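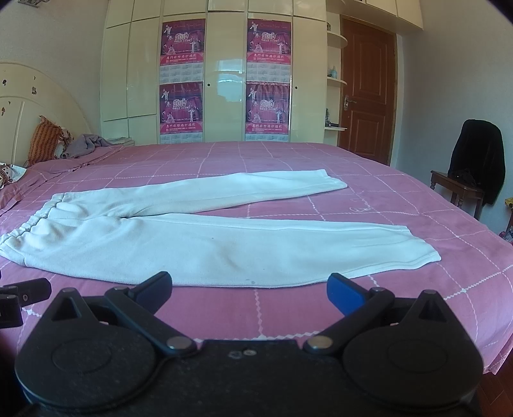

White sweatpants on the pink bedspread, hand-held gripper open in front.

I spent an afternoon in October at Hilteo's open day in Vodunham, and I could have stayed a week! The hardware got a polite nod from me. I'd come for Tapia, the software that turns recordings made with hand-held grippers into something a folding policy can learn from.

We started at the replay desk. You scrub through a recording and the fingertip path draws itself over the video, with the opening width plotted underneath. Pants are a favorite test there - two long legs, a waistband, and so many ways to pick a bad first grasp. The set we browsed holds 918 recordings, and a filter pulled up the 27 where tracking had drifted on a patterned bedspread. Fascinating stuff, especially watching the drift get fixed by rerunning the pose estimate backward from the last good view.

Then on to Grirkitz, their planner. It scores 21 candidate grasps along the edge of a garment and shows them as colored ticks, and you can drag one and watch the fold plan change right away (I did this far too many times). The next release should let you compare two plans side by side, and I'm already asking for a login.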